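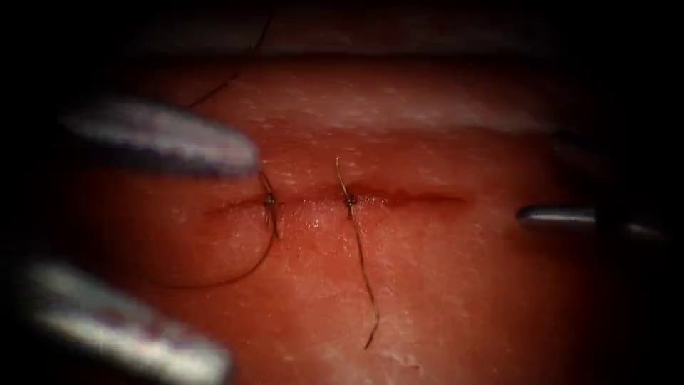
지금 나와 있는 기계에 집안일이나 작업장 잡일을 맡겨도 되는가?

조건을 좁혀 놓은 몇 가지 작업은 맡길 수 있지만, 사람이 옆에서 떠나도 되는 수준의 작업은 이번 기간에 한 건도 확인하지 못했다.

과제 > 운함(Unham) 지원사업 > 중간보고 > 8월

사업개요 | 중간보고 | 집행내역 | 자료실 | 문의

가사 및 작업장 잡무 자동화 검토 과제 중간보고
수행: Prutham 작업연구실
작성: Lanying Ye
검토: Qianru Tan

1. 이번 기간에 한 일

지난 보고에서 약속드린 대로 작업 목록을 먼저 확정했습니다. 처음 후보에는 요리와 창고 정리까지 들어 있었는데, 범위가 너무 넓어 의미 있는 판단이 어렵다는 지적을 받아들여 25개로 줄였습니다. 수건 개기, 단추 달기, 양말 짝 맞추기, 터진 솔기 꿰매기, 케이블 묶기, 상자 테이프 붙이기 같은 것들입니다. 절반 이상이 천이나 실, 끈처럼 모양이 정해지지 않은 물건을 다루는 일입니다. 의도한 구성입니다. 딱딱한 물건을 집어 옮기는 일은 이미 업체 자료가 넘치고, 지원 기관에서 궁금해하시는 쪽도 그 너머라고 이해했습니다.

목록이 정해진 뒤에는 Liltton 수선 작업장에서 사람이 일하는 과정을 관찰했습니다. 같은 "솔기 꿰매기"라도 작업자가 중간에 하는 동작이 예상보다 훨씬 많았습니다. 실을 당기다 말고 손등으로 천을 누르고, 꼬인 곳을 손톱으로 풀고, 바늘을 고쳐 쥡니다. 작업 지시서에는 이런 동작이 하나도 적혀 있지 않습니다. 기계에 일을 맡기자는 제안서도 대개 이 지시서를 기준으로 쓰입니다.

2. 시험 결과

양팔 장비로 400회가 넘는 시행을 했습니다. 전체 성공률을 하나로 묶어 적는 것은 이번에도 하지 않겠습니다. 상자 테이프처럼 쉬운 작업이 평균을 끌어올리고, 그 숫자만 따로 인용되는 일을 지난 사업에서 겪었기 때문입니다.

수건 개기는 같은 수건을 같은 자리에 펴 놓으면 됩니다. 빨래 더미에서 직접 꺼내게 하면 모서리를 찾는 단계에서 멈춥니다. 양말은 색이 뚜렷하면 짝을 맞추지만 뒤집힌 양말을 바로 뒤집지는 못했습니다. 케이블 묶기는 고정구를 따로 만들어 준 뒤에야 되었고, 그 고정구에 케이블을 끼우는 일은 사람이 했습니다. 이것을 자동화라고 불러도 되는지 내부에서 의견이 갈렸습니다. 저는 아니라고 보는 쪽입니다.

단추 달기와 솔기 꿰매기는 끝까지 간 시행이 드물었습니다. 바늘을 천에 찌르는 것까지는 합니다. 그다음 남은 실을 어떻게 할지에서 무너집니다. 실이 팔에 걸리거나, 먼저 만든 땀을 당겨 풀어 버리거나, 바늘을 넘겨받다가 각도를 잃습니다.

3. 봉합 작업과의 비교

"로봇이 수술 봉합도 하는데 단추 하나 못 달겠느냐"는 말을 설명회마다 듣습니다. 그래서 이번에 로봇 기구로 하는 봉합 작업의 영상 자료를 같은 기준으로 살펴보았습니다.

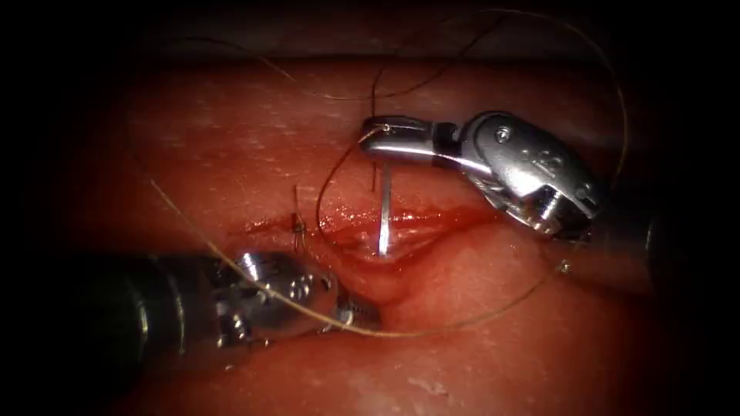
그림 2. 절개선에 수직에 가깝게 들어간 바늘과 이를 문 니들 드라이버. 절개선 왼쪽 끝은 한 땀 매듭지어져 있음.

두 팔 사이로 실이 큰 고리를 그리며 늘어져 있습니다. 한쪽 기구의 손목 위로도 실이 지나갑니다. 수선 작업장에서 보던 상황과 겉모습은 꽤 닮았습니다. 다만 이 자료로 "그러니 집에서도 된다"는 결론을 내리는 데에는 동의하지 않습니다. 봉합용 기구는 그 일을 위해 만든 것이고, 조명과 시야도 작업 부위에 맞추어져 있습니다. 거실 소파 옆에서 셔츠 소매를 꿰매는 장비에 같은 조건을 마련해 줄 방법은 아직 제안된 바 없습니다. 무엇보다 기구가 바늘을 잘 잡고 있다는 사실과, 다음 동작을 기계가 스스로 정한다는 주장은 따로 확인해야 합니다. 정지 화면으로는 앞의 것만 보입니다.

4. 남은 어려움
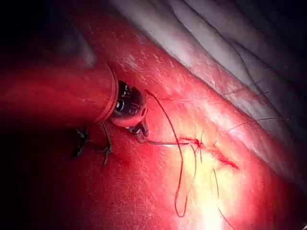

우리가 가장 시간을 많이 쓴 문제는 여분의 실입니다. 실이 짧으면 매듭을 짓지 못하고, 길면 어디엔가 걸립니다. 사람은 길이를 정해 놓고 시작하지 않고 그때그때 손가락에 감아 조절하는데, 우리 장비의 제어 프로그램에는 이 감각에 해당하는 것이 없습니다. 봉합 쪽도 사정이 한가해 보이지는 않습니다. 굽은 바늘을 물고 있는 기구 손목 부근에서 실이 위로 휘었다가 아래로 길게 처져 땀 자리로 돌아오고, 그 둘레에는 짧은 실 끝들이 제각각 뻗어 있습니다. 어느 것이 당겨야 할 실이고 어느 것이 그냥 두어야 할 끝인지 구별하는 일이 바로 우리 장비가 자주 틀리는 부분입니다. 흰 천에 흰 실을 쓰면 더 나빠졌습니다.

두 번째 어려움은 복구입니다. 한 번 잘못되면 처음 상태로 되돌려 주는 사람이 필요합니다. 업체 시연에서는 이 시간이 편집되어 나오지 않는 경우가 많았습니다. 우리 기록에서는 사람이 끼어든 시간을 작업 시간에 포함했고, 그렇게 하자 솔기 꿰매기는 손으로 하는 편이 계속 빨랐습니다. Kaijage 쪽에서 새 제어기를 쓰면 개입이 크게 줄어든다고 하는데, 아직 우리 작업대에서 돌려 본 것이 아니므로 이번 보고에는 반영하지 않았습니다.

세 번째는 비용 계산입니다. Liltton이 한 달에 받는 수선 물량은 2000벌입니다. 이 가운데 같은 모양, 같은 원단으로 묶을 수 있는 물량이 얼마나 되는지가 관건인데 작업장에는 그런 분류 기록이 없습니다. 접수증에 원단 칸을 넣어 달라고 부탁드렸고, 작업장에서는 손님이 몰리는 시간에는 적기 어렵다고 답했습니다. 이해가 가는 답이라 저희 쪽에서 사람을 보내 적는 방법을 논의 중입니다.

5. 다음 기간 계획과 요청 사항

가. 작업 목록은 더 늘리지 않습니다. 대신 단추 달기와 솔기 꿰매기 두 작업을 골라 원단과 실 색을 바꾸어 가며 반복합니다.

나. Kaijage 제어기는 빌려서 시험합니다. 시험 조건은 Qianru Tan이 업체와 무관하게 정하고, 업체 기술자는 설치 때에만 참여합니다.

다. 빨래 더미에서 수건을 꺼내는 작업은 일단 보류합니다. 현재 장비로는 배울 것이 적다고 판단했습니다.

라. 홍보용 영상 제작비로 잡혀 있던 금액을 작업장 관찰 인건비로 돌려 쓰고자 합니다. 승인 여부를 알려 주시기 바랍니다.

지원 기관에서 요청하신 "가정 보급 예상 시점"은 비워 두었습니다. 지금 가진 자료로는 근거를 댈 수 없습니다. 다음 보고에서도 채우지 못할 수 있다는 점을 미리 말씀드립니다.

문의: Prutham 작업연구실 과제 담당 | © Prutham | 맨 위로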